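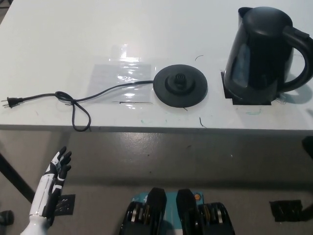

Ortuño objects that people do not put kettles away at all, and that any study of how they are stored is measuring a habit most households never had. We think she is half right. In the Okport survey, 40 of the 157 households said they unplugged the kettle and cleared it from the counter after use. We have no way of knowing how many did so on an ordinary morning, and self-reports about tidiness are poor evidence at the best of times.

Figure 2. Electric kettle standing off its power base, with the cord unplugged and hanging in a loop over the front of the table.

4.2 The cord as an obstacle

Earlier work treats the kettle as one object. Bech's storage guidelines, for instance, give a single shelf footprint per appliance and say nothing of the cord. Figure 2 shows why we doubt this is good enough. With the kettle off its base there are two bodies to place, and the cord belongs to only one of them. It takes up more of the table's width than its thickness would suggest, and a loop of it can end up past the edge, where a sleeve or a child's hand may catch it.

The usual advice is to wind the cord under the base. Seven of our households said they did this every time. We are not convinced. In the follow-up interviews, 2 of the seven could not say whether their base had anything to wind the cord around, and a third described a kettle she had since replaced. The Skatlow checklist, which we used without changes, asks only whether the cord is "kept tidy," and respondents seem to have read that in whatever way suited them. A loose coil pushed behind the toaster counted as tidy in one kitchen and as a mess in the next.

Nor do we accept the claim in the Nurkura report that a shorter cord would settle the matter. A shorter cord leaves less to hang, but it also ties the base to a spot near the outlet, and that spot is often the one people most want for chopping or for dishes. The report did not ask its respondents about counter space. Until someone does, we would treat its advice on cord length as a guess. Section 4.3 takes up the separate question of where the plug is left.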